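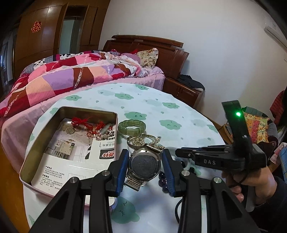 Date: 20/11/2024
From: Sieglinde Hamann
Subject: Re: hand-held grippers for the sorting task

Carnino list wrote:
> We propose dropping the remote-control rig for Kirnent and collecting
> everything with the hand-held grippers. People can do it at home, on
> their own tables, with their own stuff. 100 demos per household,
> jewelry into a tin, and the policy should pick up the rest.

I'd like to see the part where the policy picks up the rest.

I've been through the first 50 from the jewelry set. The variety is good, I'll give you that. You get a watch lying face down, a pearl bracelet across silver bangles, amethyst beads half under one of the jaws, and a tangle of red cords already in the tin. No lab table ever looked like that. But a person holding a gripper still has a person's wrist and elbow. They twist in ways the Saithong arm can't follow, and when the beads slide they fix it by feel before the camera shows anything. What is the robot supposed to learn from that?

With remote control it's slow and everyone hates it, but at least every motion in the log is one the arm can make. We lost almost 3 weeks in April finding this out with the Jilent data and I don't want to do it again.

Also, two grippers at once on a small round table – has anyone checked that both arms fit over it?

My suggestion: keep the rig for the watch and the bangles, use the hand-held ones for the cords, and run both on the real arm before we ask any more households. If I'm wrong, fine, send me the replay logs.

Sieglinde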